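The founder of Perkiva wants me to believe that a metal bin can fix a messy workshop. I had my doubts, and a wooden tabletop to lean on while I voiced them.

"People buy 9 little trays and lose things in all of them," she said. "One big bin, you look down and you see it."

You see it in a heap, I said. She shrugged. "A heap you can see is fine."

Would it hold up with 600 parts in it? "No," she said, after a while. "Then you need 2." I asked whether sorting by color helped. "It helps me," she said, and didn't offer any proof.

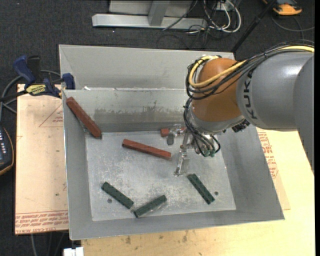

Red and green bars in the gray sheet-metal bin.

I still prefer drawers.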